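We use cookies to remember your settings. Accept / Manage

Fault Analysis Engineer, Robot Simulation (fixed term, 9 months)
Zornach, Tunstall site

Zornach is hiring one engineer to find and close a release fault in our bin-placing cell. The fault was logged in July. On 22 of 1000 placing cycles, the arm opened its gripper before the controller had confirmed position over the bin. In 17 of those cycles the part landed outside the bin. One part cleared the guard. There were no injuries, and the cell has been locked out since.

The fault has been reproduced in Mistix, our in-house simulator, but not on demand. We suspect a timing error between the target pose and the reported pose. A second possibility is a stale calibration file loaded after a restart. Neither has been proven.

Duties
- Replay the logged cycles in simulation and isolate the trigger.
- Write a test that fails every time the fault is present.
- Review the stop logic with the safety lead, Lajos Szekeres.
- Draft the report needed before the cell can be unlocked.

Requirements
- Four years of work with industrial arms, in simulation or on the floor.
- Good working knowledge of C++ and Python.
- Experience reading controller logs with mismatched clocks.
- Lockout training, or willingness to complete it in the first week.

Experience with the Jundness motion planner is useful but not required.
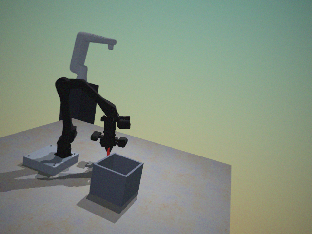
Posted by Lajos Szekeres | Robot Safety | Thursday

The gray box stands in for the bin in the simulated cell, with the gripper open above it. Candidates invited to interview will receive one replay file and two hours to work on it. We are interested in how the search is narrowed. A full fix is not expected.

To apply, send a resume and a one-page account of a fault you traced, including any wrong turns. Applications without the account will not be read.

Contact Zornach Hiring, Tunstall | © Zornach | Back to top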